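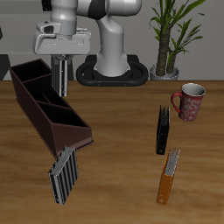 台所メモコーパス README(作業中)

最終更新 7月2日
版 0.4 まだ細かいところ直してます

概要

家庭の台所で書かれたメモ(買い物、作り置き、分量の覚え書きなど)を文字に起こして集めたもの。日本語のみ。メモ700件。書き手は143人。1件あたりの長さはばらばらで、一語だけのものから便箋2枚分まで。
もともとは調味料の略し方を調べたくて始めた。「しょ」「正油」「醤」「S」が全部しょうゆだったりする。同じ人でも日によって違う。そのうち分量の書き方のほうが面白くなってきて、今はそっちが中心。
元の紙の画像は配布物に入ってません。テキストだけ。

何に使えるか

・表記ゆれの調査
・分量表現(「ひとまわし」「指2本」「いつもの」)の分類
・レシピ文と私的メモの比較
・省略された助詞や動詞の復元の練習問題づくり

向いてないもの。栄養計算。分量が書いてないメモのほうが多いので計算になりません。料理の手順の正しさもチェックしてない。ゆで時間が明らかに変なものもそのまま入ってる。食べる前に自分で判断してください。

ファイル構成

memo_main.tsv 本体
memo_writer.tsv 書き手の属性(年代、地域ブロックのみ)
unit_dict.tsv 分量表現の辞書 見出し500
abbr_dict.tsv 略記の辞書
CHANGES.txt 変更履歴
LICENSE.txt

文字コードはUTF-8、BOMなし。改行はLF。表計算ソフトで直接開くと化けることがある。インポートから文字コードを指定して開くこと。あと「1/2」が日付に変換される件、毎回聞かれるのでここに書いておく。列の書式を文字列にしてから読み込んでください。保存しなおしたファイルを送ってこられても戻せないです。

memo_main.tsv の列

id 通し番号。欠番あり(取り下げ分)。詰めてない
writer 書き手番号
kind 種別。kau / tsukuru / tsukurioki / oboe / sonota
text 本文。改行は全角の縦棒に置き換え
erased 消し線で消された部分。読めたものだけ
added 後から足したと思われる部分。判断は起こした人による
medium 何に書いてあったか。付箋、裏紙、封筒、カレンダーの余白など
note 備考

kind の sonota が多すぎるという指摘は承知。「牛乳のふた」とだけ書いてあるメモをどこに入れるか、まだ決まらない。次の版で oboe と合わせるかも。

起こし方のルール

・誤字は直さない。「ほうれんそ」は「ほうれんそ」のまま
・数字は書かれたとおり。漢数字も算用数字も統一しない
・丸囲みは(丸)を前に付ける
・矢印は→に統一。向きが下でも→。これは失敗だったかもしれない
・絵は(絵:たまご)のように書く。何の絵かわからないときは(絵)
・読めない字は■。字数がわかるときはその数だけ並べる
・固有名詞は■■に置き換え。店の名前も全部

店名を伏せると「■■の豆腐」みたいなのが大量に出る。豆腐屋の区別が必要な人はたぶんいないと思うが、同じ店かどうかは本文からは追えません。

二人で別々に起こして、違ったところを突き合わせた。食い違いが残ったのは71件。note 列に「要確認」と入れてある。ほとんどは「少」と「小」。小さじなのか少々なのか、字だけではどうにもならない。「小1」はまず小さじでいいとして、「少1」が問題。前後の行に大さじが「大」で出てくるなら小さじ寄りと見なして辞書に入れた。本文はいじってない。

分量辞書について

unit_dict.tsv は見出し、読み、分類、用例id、コメントの5列。
分類は次の4つ。

正規 g、ml、大さじ、カップなど
器 おわん、いつもの鉢、青いふたの、など
身体 ひとつかみ、指2本、手のひら、など
感覚 てきとう、濃いめ、こないだくらい、など

「玉じゃくし」は器。「ひとまわし」は身体にしたが、感覚だろうという意見もあった。動作だから身体、で押し切ってます。異論はどうぞ。
「ちょい」「ちょっと」「ちょろ」は別見出し。「ちょろ」は液体にしか付かない。油と酢とみりん。しょうゆに付いた例は手元にはなし。
「こないだくらい」は見出しにはしたけど量は復元不可能。同じ書き手の前のメモに当たってもだいたい書いてない。

用例idは最大3つまで。全部ほしい人は本体を検索してください。

収集のしかた

4月に募集を締め切った。集める窓口は3つで、Prendholm(料理教室のメーリングリスト)、Nikzad(地域の読書会のチラシ)、それと口コミ。口コミ分は書き手の年代が偏ってる。50代以上が多い。
紙のまま郵送してもらって、起こしたあと返送。写しは手元の鍵つきの棚。版1.0を出したら処分予定。
文字起こしの画面には Fetgate を使った。突き合わせの差分も Fetgate から出したもの。版を上げたら縦棒の扱いが変わって、一部の行で改行が二重になってた。0.3で直したつもり、まだ残ってたら教えてください。
置き場所は Zurell。ダウンロードに登録は不要。

同意と個人情報

書き手全員から書面で同意をもらった。取り下げはいつでも可。取り下げがあった場合は次の版から消す。古い版も差し替えるが、もうダウンロードされた分までは追えない。この点は同意書にも書いた。
電話番号、住所、人名、病名は伏せ字。薬の名前も。アレルギーについての書き込みは迷ったが、誰のことか書いてあるものは行ごと落とした。落とした行は note に「行削除」。
宛名のあるメモ(「○○へ、鍋に火入れて食べて」の類)は宛名だけ伏せて残した。続柄(おとうさん、ばあば等)はそのまま。

既知の問題

・地域ブロックが粗い。方言の話をするには足りない
・若い書き手が少ない。スマホにメモする人の分がまるごと抜けてる。紙に限ったので仕方ないが、偏りとして大きい
・買い物メモは冬物の野菜が多め。締め切りの時期のせい
・medium 列の「裏紙」と「チラシ裏」が混ざってる。統一するつもりでやってない
・erased 列、消し方の区別なし。買ったから消したのか、やめたから消したのかは不明
・abbr_dict.tsv の「T」が大さじとトマトの両方に出る。文脈で見てくださいい
・added 列は起こした人ごとの癖あり。インクの色だけで判断したものも混じってる

読み込みの注意

タブ区切り、引用符なし。本文中にタブはない(確認済み)。引用符は本文に普通に出てくるので、読み込むときは引用符処理を切ること。切らないと行が何十行もくっつく。行数が合わないという連絡の原因はほぼ全部これ。
空欄は空文字。「なし」と書いてあったらそれはメモに「なし」と書いてあった。梨のこともある。果物の梨とわかるものは note に「果物」。

ライセンス

テキストと辞書は表示のみで自由に利用可。商用も可。書き手を特定しようとする利用は不可。再配布のときは LICENSE.txt を一緒に。
引用は「台所メモコーパス 版0.4」で。論文でなくても、使ったら一言もらえるとうれしい。

今後

・sonota の整理
・矢印の向きを戻す(紙を返却しちゃった分は写しから)
・「少」「小」の再確認
・冷蔵庫に貼ってあったかどうかの列を足したい。聞き取りが要るので時期未定
・書き手番号の振り直しはしません。前の版と突き合わせてる人がいるので

修正の連絡は Zurell の課題欄へ。id と列名を書いてもらえると早いです。返事は遅め。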